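How do I get a musty smell out of plastic bins?
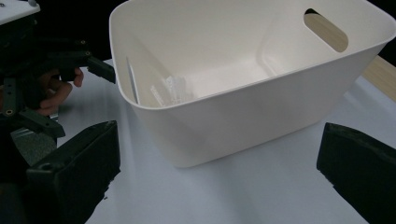 White bin with the oval handle slot

I kept winter blankets in bins like this since October and now everything smells like a basement. Dish soap didn't help. Any ideas?
Zelness
Jan 24, 2021

Baking soda. Make a paste with water, wipe it all over the inside, leave it 24 hours, rinse. Let the bin dry with the lid off before anything goes back in. Wash the blankets too or the smell comes right back. Mine took 2 rounds.
Gedgate

just put it in the sun

Brutumico

Crumpled newspaper works for me. Stuff the bin full, close it up for 7 days, change the paper once. Don't use scented dryer sheets, you get both smells.
Palamarchuk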